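The Long Table on the Landing

Woltbridge, 2020-02-22

Every office I have ever loved had one good table in it, and I have been in a lot of offices for this magazine. Some were gorgeous and had nowhere to eat a sandwich. So when I climbed the stairs at Skillgate and saw a great big honey-colored table up on the landing, with flowers on it, I'm afraid I stopped listening to the tour and went straight over to it. 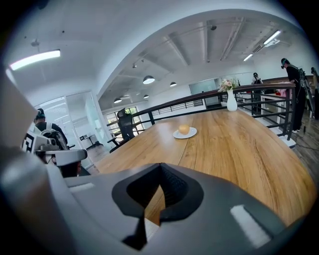 7 min read, with coffee

Let's start with the wood, because what wood! The grain runs the whole length of it in long streaks, and the corners are rounded, so you can squeeze past with a full mug and keep your hips in one piece. It catches the daylight from the windows and throws it back warm. A bun on a white plate looks like breakfast at somebody's house (I mean that as high praise).

Then there's the vase, white and narrow in the neck, down by the railing. It holds just a few pink and white flowers and some leaves, and that's plenty. A huge arrangement would have you leaning sideways all through lunch to see who you were talking to.

I paced out the landing and made it some 192 square feet, which is small for a room that does this much. The old plan had a row of lockers up here. Skillgate spent $1184 on the table and another $564 on getting it up the stairs and finished with oil, and they grumbled about the second bill for weeks.

The chairs are plain black office chairs on casters. I thought I'd want benches, and I was wrong. People roll up, eat an orange, stay for a meeting, roll off again. With the dark handrail on one side and the gray plank floor underneath, all that black settles in nicely and lets the wood do the showing off.

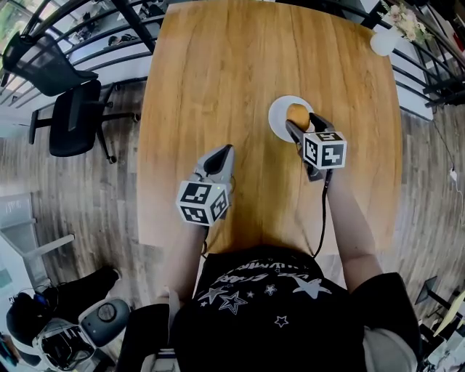

Ryu told me the table had changed lunch more than the new kitchen did, and that the seat to get was the one nearest the window, at least until February, when the sun comes in low and you end up squinting at your soup.

I tried that seat. The sun was right in my eyes and I stayed for an hour anyway, with greenery outside the glass and crumbs all down my sweater. The oil needs redoing once a year, I'm told, and the next coat is due before the spring visit from the Jindden office.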